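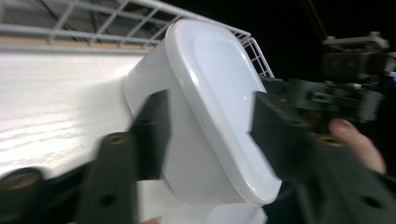

White tub, left-hand jaw on the side wall, right-hand jaw on the rim.

I said I would write up the maintenance on the hand-held grippers once I had done it enough times to have an opinion. I have now, and the opinion is mostly that the manual is too optimistic.

We have the Kullard pattern, the one with the thick dark finger blocks and the brass-colored inserts set into them. The setup sheet that came from Jestano says to check the fingers every 900 grasps. I would like to meet whoever picked that number. It assumes that every grasp is the same, and a glossy plastic tub held at a slant is a very different load from a sponge. A tub pushes back. With one finger on the flat of the wall and the other on a rounded rim, the force doesn't go straight across, it tries to twist the blocks on their mounts. Do that for an afternoon and you will feel play in the fingers long before the counter says you should.

So I ignore the counter. My check is at the start of the day and again around the middle, and it takes under 10 minutes for a pair.

First I close the fingers on nothing and look at the gap from the front with a lamp behind it. The light should be an even line, or no line. A wedge of light means one block has rotated. The sheet tells you to correct this by tightening the mounting screws, and this is where I part company with the sheet. Tightening a rotated block gives you a rotated block that is very hard to move. Back the screws off half a turn, square the faces against a flat bar, then bring them up a little at a time, swapping sides as you go.

Second, the inserts. I press on each one with a thumbnail. If it moves at all, it comes out and gets reseated. Penry sells a fitting tool for this at a price I won't repeat. I use a soldering iron with a flat tip and go slowly. I was told this would ruin the blocks. It has not ruined any so far, though I did put one in crooked in December and had to drill it out, and I can't blame anybody else for that.

Third, wipe the gripping faces. Plain alcohol and a lint-free cloth. There is a Romberg grip spray that people online swear by, and I bought a can because I am as weak as anyone. For the first few tubs it was very good. Then it picked up dust and I was cleaning a gray paste off the faces. I also don't trust any data from a gripper that holds better at nine in the morning than it does at three. The rest of the can is free to a good home.

Now the part I am least sure about, which is squeeze. The advice going round is to set the stop so the fingers close hard and leave it there. I see the appeal, nothing gets dropped. But a hard squeeze on a thin-walled container bows the wall, and then you are holding a shape that wasn't there when you reached for it. It also lets people get lazy with the tool. If anything will stay put no matter how you grab it, you never learn that the rim is a bad place to put a finger, or at least that it wants a second try. I set the stop softer than recommended and accept the drops. I have a log of 79 of them. Most are from the first week, and nearly all the rest are rims.

Where your own hand goes matters too. The person on the tool tends to wrap a finger behind the block for leverage, and I do it myself. It feels steadier, and it probably is, but it puts side load on exactly the part you squared up that morning. I have tried taping a line on the back of the housing – fingers stay behind this – and the tape lasted until people got busy. If I redesigned anything it would be the grip, with a proper rest for the index finger so that there is somewhere better to put it. I have seen talk of a new handle for a year now and will believe it when one arrives in a box.

Things I still haven't settled: whether a rubber skin on the faces is worth the extra wear part, and whether the squeak on closing is the rail or the linkage. I greased the rail and it went away for two days. Then I greased the linkage and it went away for two days. Suggestions are welcome, provided they don't come in a spray can.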